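Search talks, notes and speakers

We use cookies to keep the site running and to see which pages get read. Accept / Manage settings

Speaker notes: Dyeing with what grows in Hollunham
Monique Lebrun, Plaltidia community evening, 2021-08-10

Start with the jar of madder root. Open it, pass it along the front row, let people smell it before I say a word. Then: "This is red. It took three years in the ground, and I dug it up in April!"

Quick hello. Thank Wendy Ackroyd for the hall and the tea urn. Mention the handout (recipes on the back, so no one has to scribble).

Why I got hooked. I wanted to make one yellow scarf out of onion skins. I boiled the skins in my biggest pot, dropped in a bit of wool, and it came out the color of a school bus. I was gone after that. I have now logged 268 dye baths in my notebooks, and a good half of them surprised me. Show notebook two, the one with the walnut stain on the cover.

The basic idea, said slowly. Plant color mostly won't hang on to cloth by itself. You need a helper called a mordant. I use alum for nearly everything. Wool takes it easily. Cotton is stubborn – it wants a good scrub first, then tannin, then alum, and a night's rest between steps if you can stand to wait. (I can't always. It shows.)

Talk through the weights here. Always weigh the fiber dry. For alum I use 15 percent of that weight. Ask who brought a kitchen scale. Tell them a dye scale should never go back to the kitchen, and neither should the pot or the spoon.

Now the big one: oranges. People ask me about orange more than any other color, and there are so many ways to get there! Coreopsis flowers with a pinch of washing soda. Madder over a weak yellow. Onion skins pushed with a little iron go toward rust, but go easy, because iron turns everything brown in a blink. Horacio Rivadeneira gets a coral from the second madder bath that I have tried to copy for two summers. Ask him to stand up and wave.
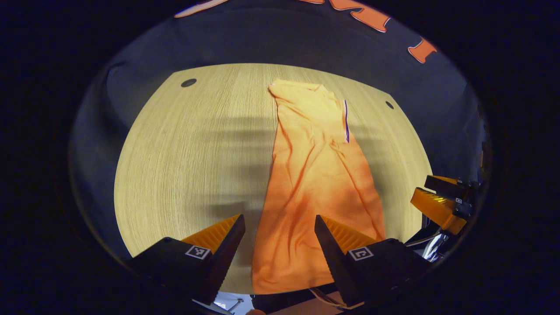

Orange on a light tabletop: pale peach where the light is strong, closer to orange-red in the shade.

Stay on this slide a bit. Light changes how we read a color so much that I never judge a dye job under one lamp. Carry the cloth to a window, then to a dim corner, then outside. Do it with the sample cards now – hold the same card under the stage light and then behind the lectern. Let them call out what they see. Someone always says I swapped the card.

Fading. Be frank about it. Turmeric is gorgeous and will be half gone by fall. Madder and weld hold up well. Tell the story of the window test: strips of wool taped to the glass at Jastport, half of each strip covered with card, left for 636 hours of daylight. Sandrine Collet kept the tally, bless her. Pass around the strips. The beet one always gets a laugh, it's basically beige.

Growing your own. You don't need a field. My whole dye bed is the size of a door. Coreopsis is the one to start with, it blooms like mad and the more you pick the more you get. I dried about 956 flower heads last year and still ran out.

If there's time: the Menon indigo vat. Lift the yarn out green and let the room watch it go blue. Gloves! Put the towel down first this time.

Questions. Likely ones: Can I use a washing machine after? (Cold, gentle soap.) Does avocado really make pink? (Yes, skins and pits, go slow.) Is vinegar a mordant? (No, though it can shift the color.)

Remind them Odette Courtois has seed packets by the door, and I want the jar back.

More from this series
Mending Wool Socks by Hand
A Year of Pressed Leaves
Soap from Scratch: Notes and Handout
Keeping Moths Out of the Closet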